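Robot arm going in on the folding table, what happens to the rest of us? 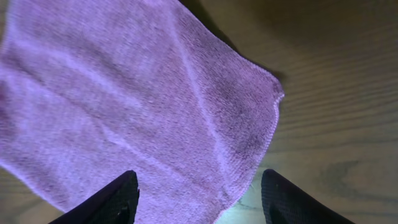
Asked Nov 12, 2018 in Work and Jobs

I work at a plant that launders and packs cleaning cloths for hotels and offices. There are 51 of us on the floor and I have been on the folding line since I started. Last week the company (Bikell) told us they are putting in an arm that picks up microfiber cloths one at a time, flattens them and folds them. It is from an outfit called Starnisis. Right now it is at one table and somebody from their side is there most of the day running it.

The supervisor says no one is losing a job and that folders will become "cell attendants." I asked what a cell attendant does and got a sheet of paper that says monitor, clear, restock, report. The pay line on the sheet is blank.

My questions are:
Does anyone have one of these where they work, and what did your day look like afterward?
Can they change my job title without changing my pay?
We are on a piece bonus now, paid per 1,000 cloths. If the arm is doing the folding, who gets the bonus?

We are not union. I am not against the thing, I have bad wrists and would be glad to fold less. I just want to know what to ask before I sign the new sheet.

Answer 1 (accepted by asker)

We got two arms at the Dastham plant in April, for towels and cloths. Different maker from yours but the same kind of job. This is how it went for us.

The first weeks were slower than hand folding. Cloths are hard for it because they never land the same way twice. It would grab two layers when it wanted one, or take hold of a corner that had curled up and fold the whole piece crooked. One person stood there fixing what it dropped. That was boring, and more tiring than I expected, as you are on your feet and waiting.

It got better after they changed how the cloths were fed to the table. That idea came from the folders and not from the vendor, so speak up early while the vendor's people are still around. Once they leave, every change is a work order.

What changed for people: we went from four folders per shift at those tables to one attendant, and the other three moved to sorting and packing. No layoffs, but when people quit they were not replaced. Sorting is heavier work. If your wrists are bad, ask now which station you would be moved to, and get any restriction from your doctor on file before the move.

On the bonus, ours was dropped the day the arms went live and nothing replaced it for two months. Then they set a flat hourly add-on, a little under what a fast folder used to make and more than what a slow one did. Ask for these in writing:
Pay rate for the attendant job
What happens to the bonus and on what date
Who is responsible when the count is short because the machine stopped
Whether training hours are paid at your old average or at base

The third one matters. We had write-ups over downtime until somebody pulled the stop log.

Answer 2

In most of the US an employer can change your title and duties, and can change your rate going forward as long as they tell you first and it stays above minimum wage. They can't lower it for hours you already worked. Same with a bonus you have already earned under the old plan, usually. State rules differ so call your state labor department, it is free. Also keep a copy of the old bonus sheet, and don't sign anything with a blank pay line.

Answer 3

they said the same thing at Guillot and I am 56 and still there. learn to run it. the ones who learned it got day shift

Comment from asker on Answer 1

Thanks, this helps. I asked about the blank line today and was told HR is "still working on it," so I have not signed. I did not know about a stop log. Is that something the machine keeps by itself or do you have to write it down?

Reply from Answer 1

Ours keeps it, but it only records that it stopped and for how long. The reason is whatever the attendant picks on the screen. Pick the right one every time, even if it is a two second jam, and write it in a notebook too.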